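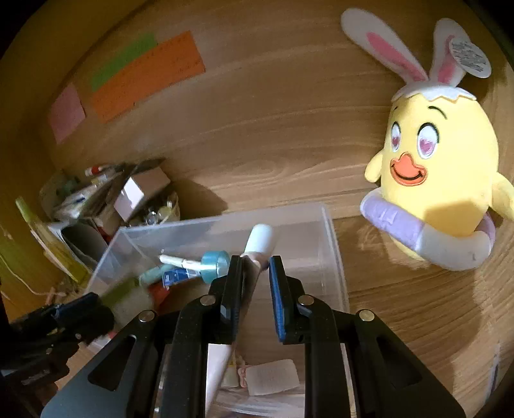 About us

Hi! I'm Keabetswe Ndlovu, and I started Nokska with two friends from grad school who were as tired as I was of watching robots do beautifully with one wooden block on a bare table and then fall apart at a real desk. We work out of the second floor of an old print shop in Plitby (come up the side stairs, the front door sticks), and there are 12 of us now.

What we do, in one line: we teach robot hands to tidy small stuff by learning from people. You hold the gripper in your own hand, you do the chore the way you'd do it at home, and the recordings become training data. No robot arm needed for that part, so one person can get through a lot of chores before lunch.

The thing we're best known for is a method we call Palacios, after the street where we had our first terrible office. The idea is pretty simple. Most people record the same neat setup over and over. We do the opposite and change the mess after every single run. Caps, tubes, packets, pens, a bin to work around, a plush toy looking on, whatever gives the gripper something new to deal with. Each run is short, and we'd much rather have a clumsy one on a fresh pile than a perfect one on a pile we've already used.

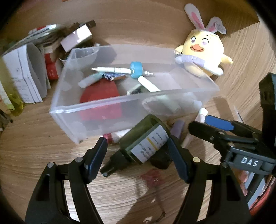 Two hands matter a lot to us too. People almost never tidy with one hand, and a policy that only ever learned from one gets stuck the moment something has to be nudged out of the way. So we train on both sides together, and we let the two grippers get in each other's way sometimes, the same as your own hands do.

Did it work? Better than I'd bet on! In September we ran our big comparison on 60 desk layouts the model had never been trained on. The version trained on changing messes cleared 5 times as many of them as the version trained on repeated ones, with the same hours of recording behind each. Clear plastic is still our weak spot (bin walls especially, the model keeps misjudging where the rim is), and thin cords are a headache. We've got 7 open problems on the whiteboard and those two have been up there the longest.

Our friends at Vukbridge do the arm side of things, and we swap notes with them all the time. If you'd like to visit, try the grippers for yourself, or argue with me about bin walls, write to the front desk and ask for Keabetswe. We like company, and there's usually coffee.

Page last updated 29 December 2023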